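Chapter 14
Storing and Moving Goods

Key terms: bin location, stock record, cycle count, lead time, safety stock, pick list

Every business that sells a physical product has to keep it somewhere before the customer gets it. A bakery may hold flour for a few days. A furniture maker may hold lumber for most of a year. In both cases the goods take up space, tie up money, and can be lost or damaged while they wait.

In Chapter 13 you followed the purchase order from the buyer to the supplier. This chapter picks up when the delivery truck arrives. You will learn how goods are checked in, how they are given a place, and how a business knows what it has on hand. The last section covers the cost of holding stock and the cost of running out.

Opening Case: Kuletti Hardware Supply

Kuletti Hardware Supply sells hinges, brackets, and fasteners to cabinet shops. For years the company kept its parts in the order they had arrived. Experienced workers could find most items from memory. New workers could not, and orders that went to them took much longer to fill.

In April the company gave every bin a number and entered the numbers in a stock record. The first full count turned up 686 different items. Of these, 302 had not been ordered by any customer in the past year. Managers sold part of the slow stock at a discount and moved the rest to the upper shelves. The fastest sellers went next to the packing tables.

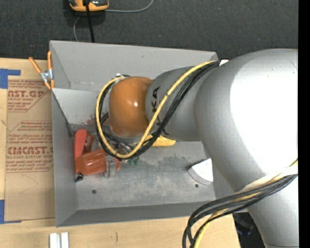 A bin location system works like a street address. The first part of the address gives the aisle, the next part gives the shelf, and the last part gives the bin. A worker who has never seen the item can still walk to it. The system fails when goods are put away in the wrong place, so each move has to be recorded when it happens.

Kuletti also set a reorder point for each item. When the stock of a common hinge falls to 200, the buyer places a new order with Skilar, the supplier. The reorder point covers the hinges that will be sold during the lead time, plus a small safety stock in case the shipment is late.

As you read, think about these points:
Why might a company keep an item that rarely sells?
Who in a small business should be allowed to change the stock record?
What happens to the reorder point if the lead time doubles?

14.1 Receiving Goods

Receiving begins with the packing slip. The clerk compares the slip with the purchase order and then compares both with the goods. Any difference is written on the receiving report before the driver leaves.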